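November, and the clocks have caught me out again. Awake at five, up by half past, porridge, then a look at the river from the landing. It was still within its banks but brown and quick, and the bottom step at the slipway had gone under. The forecast said more rain over the hills by dinner time. I put the washing on the airer and left the back door mat inside.

Caught the 29 into Dristport with the returns for the library and the broken lamp. The bus takes the long way now that Hallness bridge is down to one lane, so we went through the new estate and past the feed merchant's, and I finished the chapter I had been stuck on. The man at the electrical shop says the lamp wants a new switch and can be ready in a fortnight. I said there was no hurry. I have the other one.

Bought onions, a small swede, bootlaces and two balls of the grey Ahn wool, same dye lot as before, I checked. The shop has 342 written in pencil on the band, which must be their own number. I need both for the sleeves. I have been knitting this cardigan since Easter and have undone the left front twice, once for a dropped stitch and once for reading the wrong row. 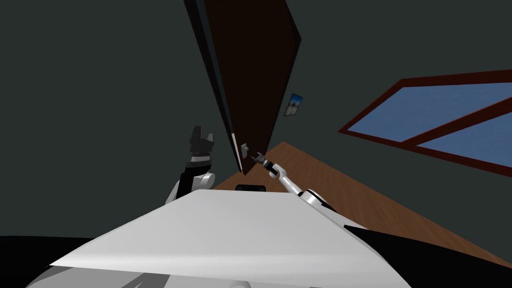 The brown door, with its lever handle.

Home by one. Soup. The rain began while I was washing up and has not stopped. I rang my sister and we talked for most of an hour, largely on the subject of Christmas and whose turn it is. It is mine. She will bring the pudding and I will do the bird, and we are both agreed that sprouts can be left out this year. She has had her cough again but the doctor is not worried by it.

After that I cast on the first sleeve. The pattern gives the cuff as two inches of rib and I have made it nearer three, as my wrists get cold at the allotment. Speaking of which, I have not been up there since the broad beans went in and I ought to look at the netting. Pigeons had the lot last winter. The Dondex slug pellets I bought in spring are still in the shed, unopened – I went back to beer in saucers, and lost fewer lettuces than I expected.
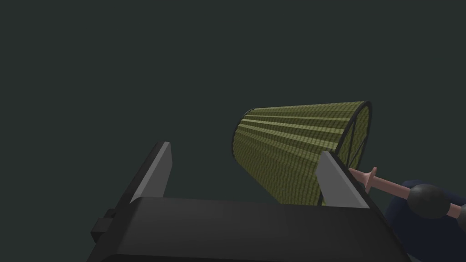

My sister rang back at four to say she had looked it up and it was her turn for Christmas after all, as I had done it the year of the burst pipe and that should count for two. I said I was happy either way. She said in that case she would do it, but could I bring the bird, cooked, and the gravy. So I am doing it, only at her house. I have written it on the calendar.

The light went early. I did another eleven rows and then had to put the lamp on, the old one, which hums. Row 216 on the chart is where the decreases begin on the back, and I found I had marked it wrongly in pencil, so I rubbed it out and did it again in pen. Supper was the rest of the soup with an egg in it.
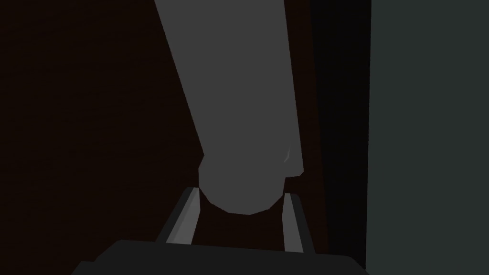
Grey and reddish-brown.

Nine o'clock. The river was up to the second step when I went to look with the torch, and there were lights on in the end cottages, so others were looking too. The siren has not gone. I have moved the rug and the box of photographs upstairs in case, and put the boots on the shelf. The new laces are too long for them and will have to be wound round twice.

Tomorrow: bins, ring the dentist, ask at the butcher's what size of bird will fit in my oven.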